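Robot Manipulation Lab
Handout 8: Recording Demonstrations with Deformable Objects

Read before the lab session on 4th June. Bring the Handout 7 calibration sheet, signed off.

8.1 Purpose

Up to this point the course has used rigid parts. A rigid part has a pose, and six numbers describe it. A sweater has no such pose. Its shape changes wherever it is touched, and two grasps at the same point can give different results depending on how the fabric lies underneath. In this unit each team records a set of two-handed folding demonstrations and trains the Garside baseline on them.

8.2 Equipment

Each team signs out one pair of hand-held grippers, one Brulero logging box and a charger. The jaws are moved by the operator's fingers and have no motor. Check that the finger pads are seated and the linkage screws are tight before leaving the lab. A loose pad shifts the contact point and the jaw-width reading will be wrong for the whole set.

8.3 Task

Lay one knit garment flat on a bed or large table. Fold both sleeves in, then fold the body once, hem to collar. Open both grippers fully at the start of each demonstration and again at the end. Keep the jaws open during the approach and close them only when both fingertips are over the fabric.
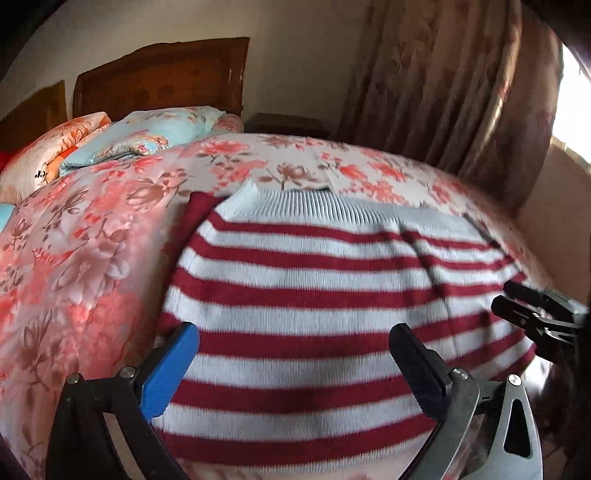
Patterned garments are allowed and so are patterned bedspreads. Stripes help when reviewing a failed fold, as the bend in the lines shows where the fabric was pulled. Plain dark garments on dark covers are not accepted for the first set.

8.4 Amount of data

Each team submits 300 demonstrations. Last August's group trained on 103 and the policy closed on the near edge of the garment in 74 of its test trials – it did not finish the second fold often enough to score. Spread the recording over several rooms if possible.

8.5 Common faults

Grippers crossing during the sleeve fold. Tracking is lost on one side and the demonstration has to be discarded.

Pinching the bedding along with the garment. Lower the fingertips at a shallow angle and slide under the edge.

Moving too fast. The Himlow exporter drops samples above the speed limit given in Handout 7.

8.6 Submission

Export with Himlow, then upload to the team folder on Nonance. Include the log file, the garment list and one page on discarded demonstrations. Sets without a log file are returned unmarked.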